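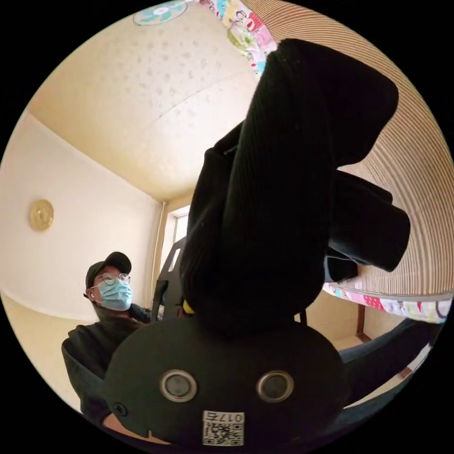
When you compare two hand-held grippers at home, start with dark and soft things, because these show the differences most quickly. A mug or a wooden spoon is easy for nearly every tool. A black ribbed fabric over a black gripper body is more difficult: in the camera view the two run together, and you search for the edge of the cloth by its ribs. I had this with both of my tools, the Bralel and the Gandden, and it cost me one whole evening of useless recordings before I changed my way of working. The tips below are from my own bench notes.

Choosing the test things
Take things you already own and use every week. My set has a sock, a tea towel, a sponge, an egg cup and a plastic lid. Put the same set in the same order for each gripper. If you change the order, your hand is already warmed up for the second tool and it looks better than it is.

Before the first grip
Wipe the fingers with a slightly damp cloth and let them dry. Dust from a bed or a carpet makes the grip slippery very fast.
Look at all screws you can reach. On the Gandden one was loose after 50 grips, and the fingers then closed a little crooked.
Write down the number on the sticker of the tool. With two similar tools you will mix them up, I promise.

Light and place
A window is good, but not straight behind the gripper. The camera makes itself darker for the bright glass and the fingers lose their shape. I turn with my side to the window, or I half close the curtain. 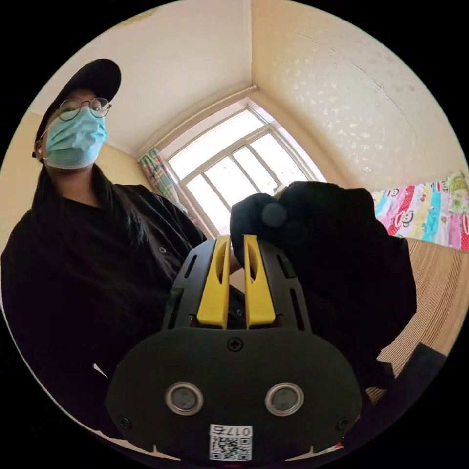

Yellow fingers upright against the window, daylight behind.

Coloured fingers help a lot here. The Choo fingers I bought as spare parts are grey and in weak light I could hardly judge the opening. I put a strip of bright tape on them, on the outside only. Tape on the inner face changes the grip and spoils the comparison.

Counting fairly
I make 29 grips for each thing and note only "held" or "dropped". The Bralel dropped the sock 9 times, the Gandden less, but the Gandden was heavier in the wrist. Write this also, it matters after an hour.

Storing
Keep the fingers a little open, so the soft parts do not get a mark. I use the Rundport box with the foam insert. The weight with box is 307 grams more than without, so for travelling a thick towel is enough.

Last changed 7/16/24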